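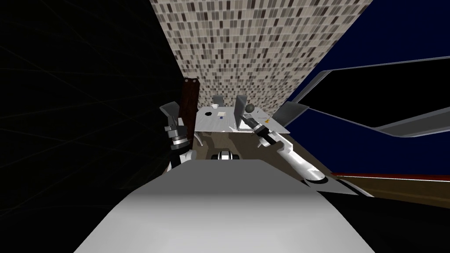
A white tabletop with a few small objects on it.

Keeping Old Plays, Poems and Other Heavy Reading Alive at Home

Last updated 25/07/2022

I own 600 books, most of them written by people who died before the invention of the zipper. The bulk came in one lot from a closing school library in Lisow, where they had spent several decades next to a boiler. I have made most of the mistakes you can make with old paper, a couple of them twice. What follows is for ordinary reading copies. If you think you have something valuable, close it gently and call a conservator.

Dusting

Hold the book shut, tight, with the spine a little higher than the front edge. Brush the top of the pages from the spine outward. Going the other way packs the dust down behind the spine, where it will stay until your grandchildren sneeze on it.

A soft, wide brush does it. Mine is a Hayashi, sold for putting powder on faces, and it has outlived three proper "book brushes" from the stationery store. Keep it for books only. Wash it in dish soap when it goes gray, and let it dry flat overnight before you use it again.

Skip the feather duster. It moves the dust from the tragedies to the comedies and calls it a day.

Opening a book that doesn't want to be opened

Old spines crack when you open them in the middle and press. My Bondov edition of the epic poets runs to 1,173 pages in a single volume, a decision made by somebody who never had to lift it. The way to open a brick like that:

Set it spine down on the table. Let the front cover drop, then the back cover, holding the pages upright. Lay down a few pages at the front and run a finger along the inside edge. Do the same at the back. Keep going, front and back by turns, until you meet in the middle.

If it creaks, stop there and read it at a narrow angle. Two rolled bath towels, one under each cover, make a perfectly good cradle. I have seen foam wedges for sale at the price of a decent lunch. Have the lunch.

Smells

A musty book wants dry air and time. Stand it up with the pages fanned a little, inside a lidded plastic tub, with an open dish of baking soda next to it (next to it, please, never sprinkled in it). Give it a week, sniff, change the soda, give it another week. The Lisow books took most of May and still smell faintly of gym.

Perfumed dryer sheets will give you a musty book that also smells of laundry.

Fuzzy spots that smear when touched are live mold. Bag the book, get it away from its neighbors, and don't brush it indoors.

Shelving

Books should stand straight up and touch each other without being jammed. You ought to be able to pull one out by gripping both sides of its spine. If you have to hook a finger over the top, the shelf is too full, and sooner or later the top of the spine comes off in your hand.

Big heavy volumes go flat. No more than three in a pile, largest at the bottom. Complete sets of anybody's letters can go wherever you like, you won't be reading them often.

Keep the shelf an inch off any outside wall. Keep it out of the sun too, unless you would like your red bindings pink. A cheap humidity gauge is worth having. I get nervous when mine drops under 40 percent, and more nervous when it climbs past sixty.

Loose pages and small tears

Clear tape is the enemy. It goes yellow, then brown, then falls off and leaves the brown behind. I bought a collected Renaissance verse from the Dulska flea market that had been taped by an enthusiast on nearly every page, and the love sonnets now look like they were eaten over.

For a small tear in a cheap copy, use Japanese tissue and wheat paste. Tear the tissue to shape so the edge is feathery, brush on less paste than you think, lay it over the tear and put wax paper on both sides. Then a heavy book on top. The epic poets finally earn their keep.

A page that has come right out can be laid back in place and left alone. Write the page number on a slip and tuck it inside the cover so you remember to be careful.

Pencil, pens and other people's opinions

Previous owners wrote in their books, and some of them were idiots. Before you erase anything, read it. My copy of a five-act tragedy has "WHY DOESN'T SHE JUST LEAVE" beside the big speech in act four, and I wouldn't trade it for the clean copy.

If you must erase, use a white vinyl eraser, short strokes, one direction, with your other hand holding the page flat close to the spot. Brush the crumbs off before you turn the page. Ink stays. Make your peace with ink.

Lending

Write down who has it. Put the list inside a cupboard door where you'll see it every time you get a cup. Lend the paperback, keep the old one, and say you can't find it.

Odds and ends

Clean dry hands beat cotton gloves, which snag on brittle edges.

Paper clips rust. Take them out by holding the page flat and sliding the clip, no yanking.

Pressed flowers stain. So does bacon, which I have found in a book of odes.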